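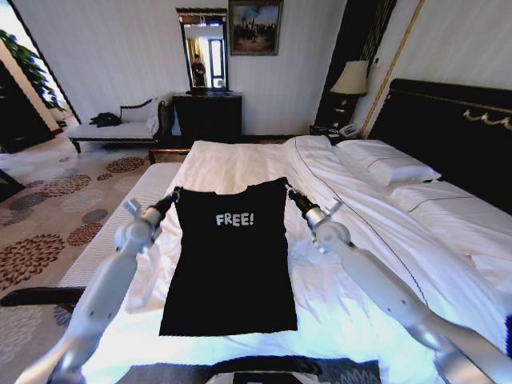

Derek Hartley wrote in after the last issue to ask why his gums bleed when he flosses, and whether he should stop until they settle down. He had gone back to flossing after a long break and saw pink in the sink three nights in a row. Several other patients at our Lastside office have asked much the same thing, so the answer is going in the newsletter.

Please don't stop. Gums that bleed with light flossing are usually inflamed, and the usual cause is plaque sitting along and just under the gumline. Leaving the area alone gives the plaque more time to build up. If you floss once a day and go gently, the bleeding often fades within a week or two. If it is still there after that, call us and we will take a look.

Technique matters more than the brand of floss. Use a piece long enough to wind around your middle fingers and still have a clean section for each gap. Ease it between the teeth with a small back-and-forth motion and don't snap it down. Curve it against the side of one tooth, slide it just below the edge of the gum, and wipe upward a few times. Then do the same for the tooth next to it before you move on. People with bridges or a fixed retainer will need a threader or small brushes, and the hygienists can show you which size fits.

Water flossers are fine too, especially for anyone with stiff fingers. Start on the lowest setting.

Some things can make gums bleed more easily. Blood thinners and a few blood pressure medicines are on that list, and so is pregnancy. Smoking works the other way and can hide bleeding, so a smoker with gum disease may see very little of it. Don't change or skip a prescription on account of your gums. Bring your current list of medicines to your next visit, including vitamins and anything you buy without a prescription, and we will update your chart.

Call sooner than your next cleaning if you notice swelling, a bad taste that doesn't go away, a tooth that feels loose, or gums that have pulled back from the teeth. Bleeding that starts on its own and won't stop with steady pressure needs attention the same day.

A few notes on appointments. A gum evaluation takes 36 minutes and includes measuring the depth of the pockets around each tooth. It can be added to a regular cleaning if you tell the front desk when you book. Without insurance the fee is $85, or $131 with a full set of X-rays. Members of the Kasovell dental plan pay nothing for the evaluation once a year. If you have other coverage, the desk can check it for you before you come in – have your member number ready when you call.

Starting May 1, 2024, the Allomside office will also offer gum evaluations, so patients on that side of town no longer have to make the drive to Lastside. Parking there is behind the building, with the entrance on Dhanial Street. Parking is free for 90 minutes – take a ticket at the gate and have it stamped at the desk on your way out.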